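Talking Beans and Greens with Edith Betancur

6/23/08

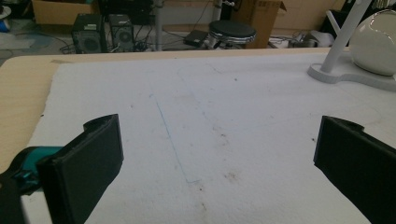
So I finally got Edith Betancur to sit down with me, and if you've ever tried to get Edith to sit down at all, you know what kind of week I've had. She cooks lunch at Stefanou, the little place in Himville with the green awning, and I've been eating her bean soup there since January. I wanted the recipe. What I got was two hours of talk, a jar of pickled peppers to take home, and most of a recipe.

We met after the lunch rush at the table by the kitchen door. She brought a bowl for me and a coffee for herself. I asked her right off how she learned to make it.

"From Stamatia," she said, meaning Stamatia Kalogeropoulos, who had the kitchen before her. "She didn't teach me, exactly. She let me stand there. If I asked how much oil, she'd say 'until it looks right,' and then she'd pour, and I'd try to watch the bottle. She poured fast."

I told her my grandmother measured everything with the same chipped teacup and we never could get her biscuits right after the cup broke. Edith laughed and said Stamatia had a ladle like that. It's still in the kitchen and she still uses it, so when she says "a ladle of oil" she means that ladle, and I had to go home with her guess, which is half a cup.

Half a cup! I know. I cut it down the first time I tried this at home and I was sorry. The soup was fine but it tasted thin, kind of like the canned stuff.

"People are scared of the oil," Edith said. "They'll put butter and cream in a potato soup and not blink, and then they see me with the olive oil and they make a face. There's no meat in this. There's no stock, even. It's water. Where do you think the taste comes from?"

I had been sure there was chicken stock in it. I would have bet money. She seemed pretty pleased about that.

The beans are plain dried white beans, the medium ones. She soaks them overnight, throws out that water, brings them up to a boil in fresh water, and throws that out too. Then they go back in the pot with an onion, carrots, celery with all the leaves, and the oil. Tomato goes in late. I asked how late and she said when the beans are soft enough to squash on the roof of your mouth but you wouldn't want to eat a bowl of them yet.

"If you put the tomato in early they stay hard," she said. "I did it once when I was in a hurry. I cooked those beans all day long. We were still chewing at supper."

We got into a long side conversation about salt. I always heard you shouldn't salt beans until the end, and my sister-in-law swears you should salt the soaking water, and we've had words about it at Thanksgiving. Edith salts in the middle, with the tomato, and then again in the bowl. She said she's tried it every way and the age of the beans matters more than anything you do with the salt. Old beans are old beans. She gets hers from Marina Chatzigeorgiou over in Zulside, who sells them out of big bins and goes through them quickly, so they haven't been sitting on a shelf since who knows when.

"I bought a bag at the supermarket last winter because the road was bad," she said. "Four hours on the stove. I called Marina and apologized."

Then there are the greens, and this is the part that isn't Stamatia's. The regular soup doesn't have any. Edith started putting them in after Sandrine Marchal, who bakes the bread for the restaurant, brought over a crate of chard from her garden because she couldn't give it away fast enough. Edith chopped it up, stems and all, and dropped it into the pot for the last ten minutes.

I asked if Stamatia minded.

"Oh, she minded. She came in for lunch and looked in the bowl and said, 'What is this, a lawn?'" Edith did the voice and everything, and somebody in the kitchen started laughing. "But she ate it. She asks for it now, only she calls it the other soup."

I've made it with chard and with kale. The kale needs longer and I like it less. Edith says spinach goes slimy by the second day, but if you're going to eat the whole pot at once then go ahead. Beet tops are good too, she says, if you don't mind it pink. My kids would love pink soup, so I may try that one.

She finishes it with lemon, and here we had our only real disagreement, because I like vinegar. I grew up with a bottle of cider vinegar on the table for beans and I can't quit it. She let me go get the red wine vinegar from the next table and put some in my bowl. She tasted it (off my spoon, without asking!) and thought about it for a while.

"It's not wrong," she said. "Danai would like it." Danai Economou is the weekend cook, and apparently she puts vinegar in everything, up to and including strawberries.

I asked what you should have with it. Bread, obviously, and Edith likes olives and a piece of feta on the side, or a sardine if she's by herself. She doesn't like cheese in the soup. She's seen people do it and she doesn't stop them. She also thinks it's a mistake to eat it too hot, and I have to agree there. Mine always tastes better after I've been called away to the phone and come back to it.

And it's better the next day. Everybody says that about soup, but with this one the broth goes thick and almost creamy overnight. She mashes a ladle of beans against the side of the pot to help it along if she's serving it the same day. You'll need to add water when you reheat it. I forgot and scorched the bottom of my good pot, the blue one, and it's still soaking.

Okay, the amounts, as near as I could get them out of her. A pound of beans, one big onion, two carrots, two stalks of celery, the half cup of oil, and one can of chopped tomatoes or the same amount of fresh if they're any good yet. A bunch of chard. Water to cover by a couple of inches, and keep the kettle handy. She puts in a bay leaf. There's something else in there too, a little bit sweet, and when I asked about it she got up and said she had to check on the oven.

"Stamatia made me wait five years for that," she called back. "You can come wash pots."

I'm thinking maybe a pinch of cinnamon? I tried it last night and it was close. If any of you have had the soup at Stefanou and have a guess, leave me a comment, and I'll try them all. The peppers are already gone, by the way. I ate them standing up at the refrigerator, and I'll be asking her about those next.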